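Posted by Meifang in Around the Building, September

So we finally got into the new place on Wednesday! I'd been hearing about this building from Lesego for ages (she did the first walk-through and would not shut up about the stairs) and I had my doubts, because 3000 square feet split over two levels sounded like a recipe for everybody yelling at each other from different floors.

Well, I love it. The first thing I did was stand at the top of the stairs and look up, which I never do in an office. The ceiling is all white, with beams running across and this big curved arch that sweeps over to the wall. Our old place on Takmont had those speckled tiles with the brown stain over the copier – I don't miss it. And the pendant lamps! Black domes, hanging in a row. Pravesh thinks they're too much with the tube lights already up there. Pravesh is wrong.
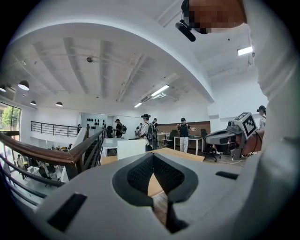

The other thing I keep coming back to is the handrail. It's brown wood on dark metal balusters, and it's so nice compared to a cold pipe rail. I'd like to see the same wood turn up somewhere else, maybe a shelf or two downstairs, so it feels like it belongs to the whole place. Riaan says he can get some from a guy he knows at Bindau, but he also said that about the desks.

What I'd change: the white counter upstairs is going to collect junk, I can feel it. Give it 2 weeks and it'll be mugs and mail from end to end. I've already asked Sipho for a tray. Also I want plants near the window, even though there are trees right outside and he says that should be plenty of green for anyone.

Next up is picking a rug for the lower floor. I have 9 tabs open and I hate seven of them.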